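Setting the table, clearing the table: a chat with Omolara Nnaji

Omolara Nnaji has opinions about trays. Strong ones. I had less than an hour with her between two other things, so this is typed up quickly from my notes, sorry for the jumps.

We talked about tableware mostly, and the bit of the day she likes best, which is putting it out and putting it away again. The tray with "Rabbit" written on it comes up a lot.
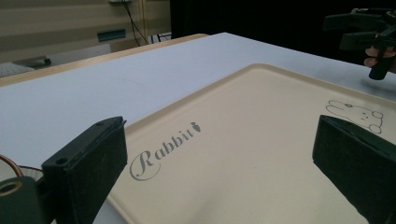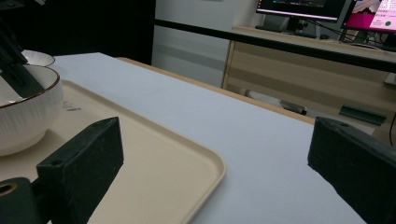
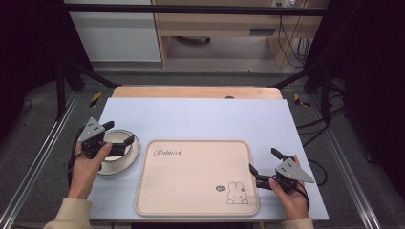 "People buy a tray for the pattern and then they never see the pattern," she says. "You've got a bowl on it. So where's the writing? Put it in a corner. Small. Leave the middle plain."

She is keen on the carrot after the name. Tiny thing, easy to miss. "I didn't notice it for ages. Then Chukwuemeka pointed at it and now it's all I look at."

Chukwuemeka Akpan sets tables with her, has done since October. They disagree on nearly everything. He puts the plate down first and the tray second. She does it the other way round, tray in the middle, everything else finds its place from there.

"He says a plate is a plate, it goes in front of the person. Fine. But then the tray ends up hanging off the side and you're shuffling it all along again. I've watched him do it. Twice in one morning."

I asked about the rim. She'd mentioned it on the phone and I hadn't understood why anyone would care.

"Because of bowls! A flat board, the bowl slides when you turn. With a raised edge it stops. And you want the corners round so you can get a cloth in. Square corners, the crumbs live there for ever."

On colours she is less fussy than I expected. Beige, cream, whatever, as long as white bowls show up on it. She used to own a white tray and gave it to Onyekachi Danladi, who still has it, apparently under a plant.

Ribbed bowls get a yes. Easier to hold, she thinks, and they look like somebody made an effort. She did once price up a full set from Olatunji, 14 pieces, and then went home and counted what she used in a week. Two bowls and a plate. "So that was the end of that."

Does she have a rule for clearing? A long pause here. Then:

"Bowls off before the tray moves. Always. Ikechukwu carries the whole lot to the sink in one go and he's broken, I don't know, plenty. Small stuff inside big stuff, the plate seperate, tray last. Wipe the tray. Then wipe the table, not before, or you do it all again."

And stacking? She won't put a shallow bowl under a deep one. It wobbles. Deep one at the bottom, shallow one on top, and never more than she can lift with one hand.

Storage is where it falls apart, she admits. Trays are an awkward size. Hers stands on its side in the gap next to the bread bin and falls over whenever the door slams. She has tried a rack from Tenmont (too narrow) and a hook, which was no good at all as there is nothing on a tray to hang it by.

I wanted to know wether she thought any of it mattered, the order of things, which side. She laughed at me a bit.

"It matters if you do it every day. If you do it at Christmas, put it where you like."

Shih-chieh Chow came in at this point looking for a cloth, and the last few minutes went on whether a damp one leaves marks on a glossy tray. Omolara says it does unless you dry it after. Shih-chieh says life is short. My notes stop there, I had to run for the bus.

Next time: Onyekachi on cutlery drawers, if I can get hold of her.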